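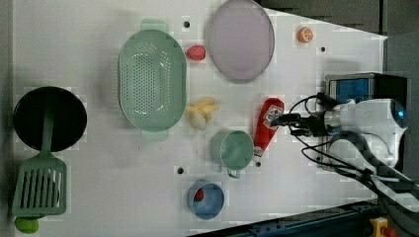
Play kitchen items on the white table, Lokthorpe room

To: Lokthorpe Toy Library list
Subject: Re: Kitchen box, what goes back in it

Replying to the list as a couple of people asked me the same thing separately.

On Thursday a member wrote:

> We have had the big kitchen box out on loan for the playgroup and I am
> not sure what counts as a full set any more. The card in the lid says
> Gallegos set, but half of what is in there doesn't match the card. Is
> the ketchup ours? Also there are two greens and I can't tell if they
> are meant to be together. We are happy to replace anything we've lost
> but would like to know what it is first.
>
> Could the whole lot be checked before the May loans go out?

The card is out of date. It was written for the old Gallegos set and most of that went when the lid split. What we lend now is a mixture, and I will print a new card this week.

The pots and dishes are the black frying pan, the mint-green colander, the mint-green pot, the lavender-grey oval plate and the small blue bowl. The colander and the pot do belong together. The slotted spatula is a lighter green and came from a different lot, but it lives in the same box, so please send it back with the pan.

Food in the photo: strawberry, bananas, orange slice and the red ketchup bottle. Yes, the ketchup is ours. It has a white label, and if the label starts to lift please leave it alone and tell me – the last one was peeled off by a helpful parent and we had a plain red bottle for months.

The plate is the only piece I would worry about. A new one from Lalledent is more than it is worth, so if it goes missing we will do without. Anything else can be replaced out of the 40 pounds left in the sundries money.

Cleaning is the same as for the other boxes. Warm water and washing-up liquid, rinse, dry with a tea towel. Do the colander last and give it a good shake, as water sits in the holes and then everything under it in the box is damp by the next loan. No dishwasher please.

For packing, the pan goes in flat with the plate on top of it, then the colander, then the pot and bowl, with the food filling the gaps. The spatula goes down the side. If the lid won't shut it is nearly always the handle of the spatula.

The Flustel tea set is a separate loan, number 72. A few of its cups have been turning up in the kitchen box, so have a look before you bring it back.

Returns from ten as usual. The box can be left on the bottom shelf by the door if the desk is busy – just put the slip inside the lid.

Lokthorpe Toy Library, loans desk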